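I got to Pondov a little before 9 in the morning, which Ro-un Song told me was already late. She'd been there long enough to finish one coffee and start a fight with a spreadsheet.

Song plans equipment for the electronics refurbishing side of the company, and I'd been wanting to talk to her ever since she told a room full of people at a meetup that the arm is the cheap part. I wrote that down at the time and underlined it twice. So naturally it was the first thing I asked about.

"Oh, I've been in trouble for that," she said, laughing. "But I'll stand by it. You get a quote for an arm, it's a nice clean number, your boss signs it. Then you need something to bolt it to, and something to hold the part, and somebody to program it, and a spare gripper. My first budget had one line for all of that and the line said 'misc.'"

How bad was misc.?

"Bigger than the arm!" She turned the laptop around so I could see the current version, and I have to say it's a beautiful thing if you like that sort of document (I do). It has 191 lines. Cables have their own tab. So do fingers, the little tips that go on the grippers, which she buys or prints in batches and treats like printer paper.

The project she's budgeting now is called Branari, and the goal is to get arms doing some of the repetitive work on old desktop PCs: pulling memory, swapping processors, that kind of thing. I asked why desktops, when everybody else I talk to wants to show me boxes going onto pallets.

"We have them, for one," she said. "And a person who's good at it gets bored by lunch. But it's fussy work. A box doesn't care if you're a millimeter off. A socket cares a lot."

She went out for bids last June and ended up with two integrators on the short list, Trultau and Boateng. Trultau came in lower. Boateng wanted money up front for a trial on real machines, and her finance people hated that.

"I hated it too, for a week or so," she said. "Then I asked Trultau what they'd tested on, and they'd tested on one model of PC. One! I've got shelves of these things and the latches are all different. So I went back and said okay, let's pay for the trial." The trial cost more than 99 hours of staff time on top of the invoice, and she put that in the spreadsheet too. She thinks most people leave it out, and then wonder why the second year looks so expensive.

We walked over to the bench after that. She talks faster when she's near the equipment — I gave up on my notes and just turned the recorder on.

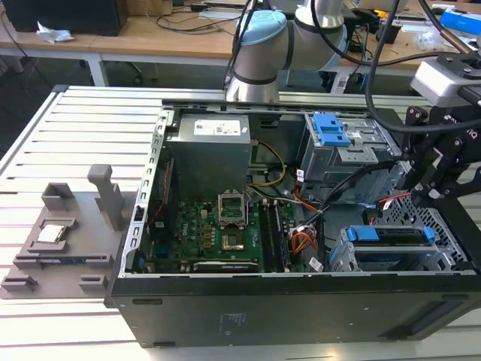
A Dell desktop on the slotted table, CPU socket open, with a processor in the gray printed tray at left.

I asked about the tray, because I figured it was the least interesting thing there and I wanted to see if she'd agree. She did not agree.

"That's 3D printed, and it's my favorite purchase order, because there isn't one," she said. "If you want a different pocket, you change the file. I was quoted for machined fixtures and I nearly fell off my chair. Maybe we'll want metal someday. I'm not paying for someday."

The table was another matter. She wouldn't budge on aluminum with slots, so things can be moved and clamped down again without drilling, and she'd rather cut an arm from the plan than go cheaper there. She's asked for five more stations in the next round and expects to get fewer.

And if she had to give one piece of advice to somebody writing their first budget? She thought about it for longer than I expected.

"Call it something other than misc.," she said, and went back to her spreadsheet.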